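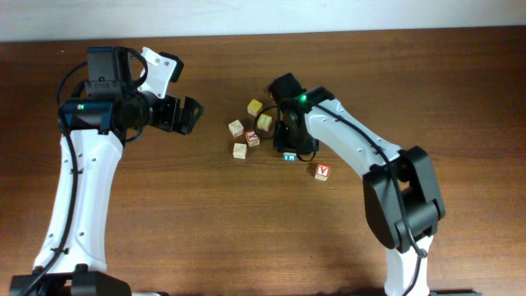 Teun Timmermans once remarked that a child who has been given a table and a few blocks has already been given a lesson, and that the adult's first duty is to leave enough time for it. The Ponthorpe Block Room has kept to that principle since it opened, and it remains the basis of our work with schools, nurseries and families.

Who we are

The Ponthorpe Block Room is an independent learning centre devoted to the use of small wooden and moulded blocks in early education. We occupy the ground floor of the former Husar building in Ponthorpe, and we run a smaller branch in Gristport. The centre was founded by a group of infant teachers who wished to share their materials instead of buying them separately for each school. It is now a registered educational trust, governed by a board and staffed by 17 people across the two sites.

What we do

Our main activity is the block session. A session is held at a table, with a small number of cubes, and lasts as long as an ordinary school lesson. Participants sort, line up, stack and put away. The blocks used are small and marked, and they are set out loosely on the table top before work begins. No pattern is laid down in advance.

We also maintain a lending collection of 600 sets, which may be borrowed by any school in the district for up to one term. Each set is returned in its own bag, checked by our staff and cleaned before it is lent again. Schools are asked to report missing pieces when the bag is handed in. A small charge is made for replacements.

Teachers may attend our training course, known as the Flunville Course after the village where it was first taught. It is offered each April and consists of 5 half-day meetings. The course covers the choice of materials, the arrangement of the table, the observation of early counting and the keeping of simple written records. A certificate of attendance is issued on request.

Our tables

Sessions take place at tables with a clear working surface and no raised edge. Bags, drinks and paper are kept elsewhere. Chairs are available in three heights, and families who require a different arrangement should inform the office when booking. Blocks which fall to the floor are left there until the end of the activity, when all those present help to gather them up.

Visiting

The Ponthorpe site receives roughly 100 visitors in a normal school week. Group visits must be booked through the office, and a responsible adult must remain with each group throughout. Individual families may attend the open afternoon sessions without booking, subject to space. The Gristport branch accepts school groups only.

Prams may be left in the front hall. There is step-free access from the courtyard, and the bell is to the left of the door.

Governance

The board meets once a term. Its minutes and the annual accounts may be read at the Ponthorpe office during opening hours. Questions concerning loans should be addressed to the lending desk, and all other correspondence to the head of centre.

Page last revised 2018-07-04.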